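Derine share new song "Oltach" ahead of November album

October 1, 2018

It has been a good long while since we last had anything new to tell you about Derine, so it is a real pleasure to sit down with a pot of tea and write this one up. The Wikesside four-piece have put out a new song called "Oltach", and it is the first thing we have heard from their second album, which comes out in November on Taşdemir, the small label that also looked after their debut. If you have been following this site for any length of time you will know how fond we are of that first record (we may have gone on about it a little), and the new one sounds as if it is going to be every bit as noisy and every bit as kind.

"Oltach" starts with the bass on its own, a grubby little figure that goes round and round for longer than you expect, and then the drums come tumbling in and the two guitars after them, and from there it hardly stops for breath. The singing is further forward this time. On the first album you had to lean in and guess at half the words, which had its own charm, but on this one you can hear every line, and they are lines worth hearing - all about sharing a house with people you love and never once agreeing on whose turn it is to do anything. The chorus is one for shouting, and I have been shouting it in my kitchen since the weekend.

The album has 11 songs on it, and the band say they wrote most of them in the same rented house over a single damp winter, playing quietly in the evenings for the sake of the neighbours and then going off to a proper rehearsal room to find out what the songs sounded like loud. You can tell, I think. Even at full tilt there is something rather homely about "Oltach", and the tune would still stand up if you played it on a single guitar with the amp turned off.

There will be a vinyl pressing of 972 copies, along with a cassette and the usual download. Anyone who missed the vinyl of the first album will remember how quickly that one went (and what people were asking for it afterwards, which still makes me wince), so do get your order in early if you want one. Taşdemir are taking orders through their own site now, and the band will have a box of records with them at the shows.

Speaking of which, there are 4 dates to go with the release, finishing up with a home show in Wikesside. Support acts are still to be confirmed for all of them, and we will add the names here as we get them. The last time Derine played at home I was squashed up by the side of the stage next to a speaker taller than me, and my ears rang all the way back on the bus, and I would do it all again tomorrow. Bring earplugs, though. I mean it!

"Oltach" is up to stream now on the band's page, where it had been played 1,029 times when I last looked, and I will own up to a fair few of those. Have a listen, turn it up a bit more than is sensible, and if you like it then please tell a friend, as bands this size live and die by that sort of thing. We hope to have a full review of the album up closer to the day. 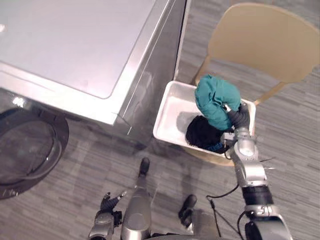
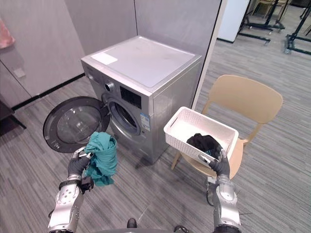

The washing machine, in both pictures. "Oltach" is out now, and the album follows in November on Taşdemir.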